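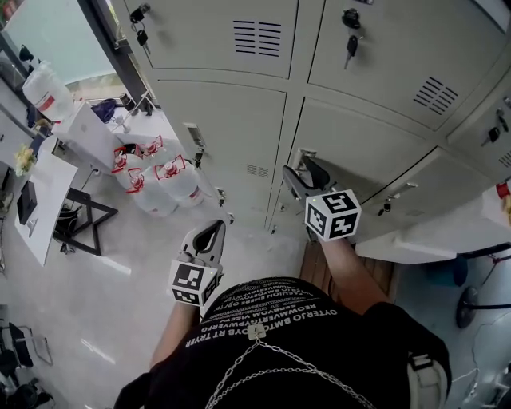 Pale gray metal lockers, seen from close up.

Locker

A locker is a small storage compartment with a door that locks, normally one of a row or bank of identical units. Found in schools, gyms, swimming pools, factories, hospitals, train stations, and anywhere else people need to leave things for a few hours or a year. Usually narrow. Usually sheet steel, but wood, plastic laminate, wire mesh and solid phenolic board are all in use.

For the storage boxes used by parcel services, see Parcel locker. For cold storage rented by the household, see Frozen food locker.

Name

From the verb lock. In older use a locker was any chest or cupboard with a lock, and the word was common on ships, where it covered everything from a sailor's own chest to the space where the anchor chain was kept (chain locker, still the term). The school and factory sense is later.

Construction

Most steel lockers are folded from thin sheet, then riveted, bolted or welded. Knock-down lockers ship flat and get put together on site. Welded ones arrive in one piece – heavier, stiffer, harder to get up a staircase. Powder coat is the usual finish. Grays and beiges for workplaces, school colors for schools.

Doors have louvers or punched holes for air. Pools and wet areas need more than that, and plain steel rusts at the bottom edge first, so plastic or phenolic is prefered there. Sloped tops are an add-on that keeps people from leaving stuff up there and makes dusting easier.

Lockers stand on legs, on a closed base, or on a bench frame. Banks should be fixed to the wall or to each other. A single tall unit with the door open and a heavy bag on the hook can tip.

Types

Single tier. Full height, one door, a hat shelf and hooks. Coats fit without folding.

Double tier. Two doors stacked. The common school pattern in many districts.

Box locker. Four or more small doors in a column. Bags, shoes, phones. No hanging space.

Z locker. Two L-shaped doors that interlock, so each user gets some full-width space for a coat. Costs more than double tier, takes the same floor.

Clean and dirty locker. One door, divided inside, street clothes on one side and work clothes on the other. Foundries, kitchens, labs.

Mesh locker. Welded wire all over. Dries gear fast, shows the contents. Team rooms and fire stations.

Locks

Padlock hasps are cheapest and the user brings the lock. Built-in combination locks can be opened by staff with a control key. Cam locks with a numbered key are common in workplaces, and lost keys are the standing complaint. Coin-return locks are mostly a pool thing. Electronic locks use a keypad, card or wristband, and can free up every door in a building overnight.

Purmont

The pool and sports hall at Purmont is often brought up in discussions of shared lockers. Its dry side was refitted by the maker Vetex with 800 doors, none assigned, all released at closing. The older wet side kept its Jarkero coin locks. Vangelis Vrettos, who managed the building at the time, wrote that 39 doors were still shut on the first Monday after opening, mostly because users thought the locker was thiers for the season. Signs went up. The Gkikas handbook on changing rooms reprints his floor plan and recommends wider aisles than he had room for.

Use in schools

Assigned by the year in most cases, sometimes shared by 2 students. Emptied in May or June. Some schools have taken lockers out of hallways as textbooks moved to screens, others kept them for coats and instruments. Rules on searches vary by state and district, and many handbooks say the locker stays school property.

Maintenance

Hinges, latches and number plates go first. Dents in door panels are mostly cosmetic until the latch stops lining up. Repainting in place is possible with electrostatic spray, normally done over a break with the hall closed off. The Gkikas handbook suggests a spare-door stock for any site above 2000 units. Smaller sites tend to swap doors from the ends of rows.

See also

Changing room
Cloakroom
Combination lock
Footlocker
Left luggage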